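Rostmont Community Kitchen — Winter Safety Inspection
Form 2674, completed 2022-01-09
Site: Niskanen Hall, lower level

1. Exits and walkways
Both exit doors open fully. Rear door closer is slow. Comment: adjust before the next public meal.
Result: Pass with comment

2. Fire extinguishers
Tags current at 2 stations. The cabinet beside the pantry was blocked by folding chairs — moved during the visit.
Result: Pass with comment

3. Cold storage
Door gaskets clean. Temperature log has gaps in December. Comment: entries are required on every day of operation, including days with no service.
Result: Fail, reinspect

4. Dry goods
Shelving secured to the wall. Flour stored off the floor. No sign of pests.
Result: Pass

5. Hand sinks
Soap and towels present. Hot water reached 100 degrees F at the Dinen Street side.
Result: Pass

6. Metal bins and containers

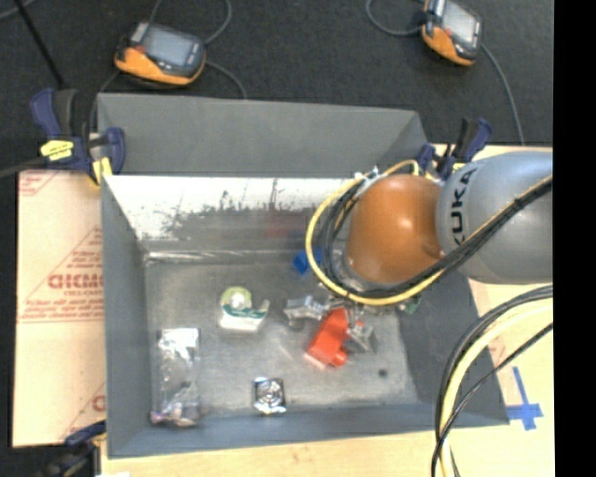

Containers used for food must have smooth inner surfaces that can be washed and sanitized. Staff should check the floor of each bin first, as wear tends to collect there. Streaks and cloudy patches like those on the floor of the gray sheet-metal bin, or a crinkled seam such as the one along its rear edge, are to be noted on the bin log. Bins with such marks may hold sealed packages only.
Result: Pass with comment

7. Seating
Posted limit is up to 100 persons. Sign is legible from the main entrance.
Result: Pass

Reinspection of item 3 is to be requested in writing by the kitchen office.

Related items
Vorus Annex — Boiler Room Checklist
Niskanen Hall — Stair and Handrail Review
Cold Storage Log, Blank Form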